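Grillotix Household Tasks Project
Progress report to Mazza, second reporting period
Prepared by the project office, Tikton, Astwood
March 2023

1. What this report covers

The main item in this period was the demonstration day at Astwood, which was a milestone under the funding agreement. Most of the report deals with that day: how we set it up, what visitors were shown, what went wrong and what we are changing. Routine matters (staffing, equipment, spending) are at the end.

The milestone called for a public demonstration of the kitchen tasks in simulation, with visitors able to choose the task. We met it, with one change to the program that was agreed with Mazza in January and is described in section 3.

2. Work leading up to the day

At the close of the last period we had the arm and gripper models running in a single kitchen layout, with a short list of tasks. Since then the work has gone into three areas.

The kitchens. There are now 14 layouts in the set, up from one. They differ in the placement of appliances, the style of the cabinets and the amount of floor space in front of the bench. Some have plain grey units and others have timber doors with raised panels. Changing the look of a kitchen is quick. Changing the position of an appliance takes longer, as the reachable area has to be checked again for every task that uses it.

The objects. Food items were the weak point in the last report. The earlier ones were simple shapes and the gripper could hold almost any of them from any side, which told us very little. The new set includes larger and more awkward items with uneven surfaces. A whole roast chicken is the one we use most for testing. It is large compared with the opening of the gripper, so the only sensible place to take hold of it is a leg, and it blocks much of the wrist view once the arm is close. 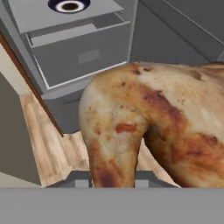 Wrist view in one of the simulated kitchens, with the gripper fingers on either side of the drumstick.

The wrist view has been useful for finding faults that do not show up in the logs. In several early trials the log recorded a firm contact and the item still slid out when the arm lifted. When we went back to the wrist view, the fingers had closed on the narrow end of the leg and the weight of the bird was well off to one side. The grasp planner now takes the weight of the whole item into account when it picks a spot, and prefers a grip further up where the opening allows it. The opening often doesn't allow it, and lifts of this item are still less reliable than we want.

We also had trouble with what the arm can see at close range. With a large item held near the camera, the drawer fronts and the stove behind it are partly hidden, and the arm has to rely on what it saw earlier. A fixed room view has been added to help with this. It sits back far enough to take in the cabinet column and most of the arm.

The recordings. We now hold 700 recorded task runs, each with the wrist view, the room view and the joint positions. Failed runs are kept and marked as failed. In the first period we deleted them, which was a mistake, and the set from that time is less useful as a result.

3. The demonstration day

The day was held at our Astwood office in the large meeting room. Visitors came in groups of no more than 12, with a session for each group. We had planned to run the simulation beside a physical arm. As agreed in January, the physical arm was dropped from the program when the floor mounting could not be certified in time. All tasks shown were run in simulation only, on two wall screens, and this was stated on the sign at the door and again at the start of each session.

Each session followed the same order. A staff member gave a short introduction, ran one task from start to finish without stopping, and then asked the group to choose the next task from a printed card. There were eight tasks on the card:

Pick up a food item from the bench
Open a drawer
Close a drawer
Put an item in a drawer
Open the microwave door
Close the microwave door
Turn a stove knob
Move a pan from one burner to another

Groups could also pick the kitchen, and this turned out to be the most popular part of the session. People wanted to see the same task tried in a kitchen that looked like their own. Several asked whether we could load a galley kitchen, which is not in the set yet. It has been added to the list.

The food item and the microwave were asked for far more than anything else on the card. Nearly every group wanted the chicken. The stove knob was asked for once.

Running live had a cost. The software was started fresh before each session and the first task in a new kitchen took a long time to load. Staff filled the gap by taking questions, and this mostly worked, but in the second session the load failed and had to be repeated while people waited. We should have loaded the kitchens beforehand. The reason we didn't is that the machine running the screens did not have enough memory for more than a few at once, and we had not tested it with the full set.

4. The microwave tasks

These tasks need a separate note, as they drew most of the technical questions and are where we have the most left to do.

The difficulty is in the approach. The microwave in the timber kitchen is built into the wall above an oven, so the arm has to come up and across the oven front to reach it. The oven handle sticks out into the path. The door handle is a vertical bar on the right of the door, and the control panel is just beside it, so a small error to the right puts the fingers on the panel.

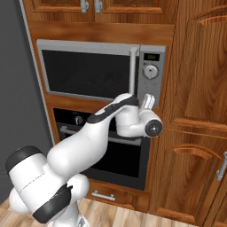 We have tried two ways of dealing with this. The first was to slow the last part of the movement and correct it using the wrist view. It helps when the view is clear, but the gripper itself often covers the handle at the point where the correction matters most. The second was to have the arm back off and try again from a slightly different angle if contact is felt in the wrong place. The second way is slower and gives better results. It was the version used on the day.

A visitor who works in appliance repair pointed out that many doors of this type need a firm pull at first and then very little. Our model used the same resistance through the whole swing. We have since changed it, and the arm now overshoots on the first pull in some runs. We think that is closer to the truth than what we had, and it gives us something proper to work on.

The question of which buttons and dials the arm should be allowed to touch also came up. At present the tasks treat any contact with the control panel as an error. Turning the dial is not on the task card and we do not plan to add it in the coming period.

5. What visitors told us

Each group was asked for comments on paper before leaving. We have typed these up and can send them on request. The main points were as follows.

The introduction was too long. Most people had come to see the tasks and said so.

The screens should have been labelled. Some visitors did not realise that the wrist view and the room view were showing the same movement. Once it was explained they found it easy to follow, and a few then watched only the wrist view.

People wanted to know when a run had failed. Our staff could tell from the console, but it was not on the wall screens. In one session the group clapped for a run that the system had marked as a failure, as the item had been put down outside the target area. A plain pass or fail message will be added to the room view.

Two visitors from aged care services asked about use in supported housing. We told them that the project is at the simulation stage and that we have no date for trials in a home. They asked to be kept informed and we have put them on the contact list.

There were a few comments about the room. It was warm by the afternoon and the back row could not see the lower part of the screens.

6. Changes following the day

The following have been done or are under way.

Kitchens are now loaded before a session, and extra memory has been fitted to the display machine.

The door resistance model has been changed, as noted in section 4.

Labels for both views are done. The pass or fail message is being tested.

The introduction has been cut to half its length and moved to after the first task.

The grasp planner still needs work on large items. We had hoped to report this as finished. It will carry over to the next period and we have put more staff time against it.

7. Staffing, equipment and spending

There were no changes to staff. One part-time contractor finished in January as planned, after completing the timber cabinet models.

The physical arm remains in storage at Astwood. The floor mounting has been redesigned and the drawings have gone back to the certifier. Until we have an answer we cannot give a firm date for physical trials, and we ask that the date for that milestone be left open.

Spending is within budget. The cost of the demonstration day was lower than planned, mainly as the physical set-up was not used, and we would like to carry the unspent amount forward to cover the mounting. A separate request is attached with the figures.

8. Next period

Work will go to the large-item grasps, the microwave approach and the galley layout. We also intend to repeat the 700 recorded runs with the new door model, so that the two sets can be compared. A smaller session for Mazza staff can be held at Astwood once the pass or fail message is in place, and we would be glad to have suggested dates.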